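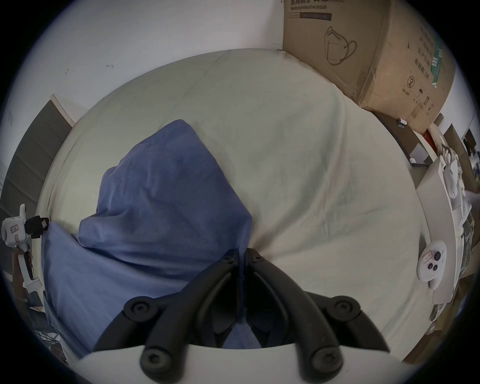 Brendan Fahy reckons any sheet set over a hundred bucks is a scam, and he told me so in the comments last time, along with the news that he's slept on the same two sets from the discount bin since college and feels great. Fair enough, Brendan! I was pretty much on your team until December, when my old fitted sheet ripped right down the middle while I was turning over (at 3 in the morning, naturally) and I decided I was going to buy one good set like a grown-up.

So I bought the Huveck percale set in queen. It was $106 with the first-order discount, and you get a fitted sheet, a flat sheet and 2 pillowcases. I've had it on and off the bed all winter, and I have opinions.

First, the feel. If you like silky sheets, skip these. Percale is crisp, kind of like a dress shirt, and mine was stiff enough out of the package that my husband asked if I'd left the cardboard in. Four washes later it had softened up a lot. It still makes a little rustling noise when you move, which I love and he puts up with.

The thread count is 306, and I know that sounds puny next to the Farton set my sister has, where the label brags about 2000. I slept on hers over the holidays and woke up sweating. Hers are heavy and slippery and they take two full dryer cycles. Mine come out of the dryer in one go, and I run warm at night, so that settled it for me.

Now the fitted sheet, the part I'm fussiest about. The pockets are deep, the elastic goes all the way around, and there's a tag at the foot end so you don't put it on sideways (I still did, twice). Our mattress is a thick one with a topper and the corners have stayed put. The Binby set I had before this used to pop off if you looked at it wrong.

Things I don't like: it wrinkles. Oh boy, does it wrinkle. Pull it out of the dryer while it's warm or plan on living with creases. The pillowcases are a touch short for our pillows too, so there's always an inch of pillow poking out -- and I asked Huveck if they sold a longer one and got a very polite no. One hem on the flat sheet had a loose thread from day one, which I snipped, and it's been fine.

I also looked at the Yu linen set, but it cost almost three times as much and I have a dog.

Would I buy the Huveck again? Yes, at the discount price. I'm waiting for the next sale to get a second set, and if they ever bring back the dark green I'll be ordering that one.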